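## Robot Club: Still Sorting Toys

The Cludside club has now spent 18 sessions teaching a machine to tidy up, and I remain the member least sure that it will. Willy Timmermans is more cheerful. He says the Stendero build will be clearing a play mat by May. He also said that last May.

The plan, for those who skipped the spring meeting: members pick up toys with hand-held grippers, the grippers record how it was done, and the software is supposed to learn from the recordings. Willy wants 3000 pickups before we train anything. We have a good many fewer, and some of those are Benito Garrido dropping the same block.

My doubts are simple ones. A person holding a gripper makes dozens of small corrections without noticing, and I don't see that our software picks up on any of them. In the last test the arm managed 30 tries out of 75, on blocks, which are the easy case. Wheels and tipping parts are another matter. Itziar Mateos thinks more variety will fix it - she may be right, but I'd like to see one good week on blocks first. 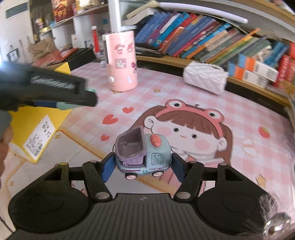 **Keith Mudgway**, club secretary and log keeper

The FUN TRUCK is a fair test of her idea. It has a cab, a dump bed that tilts and a knob on the roof, so the finger pads have plenty of wrong places to land. On a checkered mat with hearts and stars printed all over it, the software also has to work out which things are toys and which are only ink. I have asked Patricio Nieto to score the truck runs separately from the blocks, so that we don't end up with one average that flatters us.

Next session starts at 6:30 p.m. in the usual room. Bring a charged laptop, and please label your recordings before you go home.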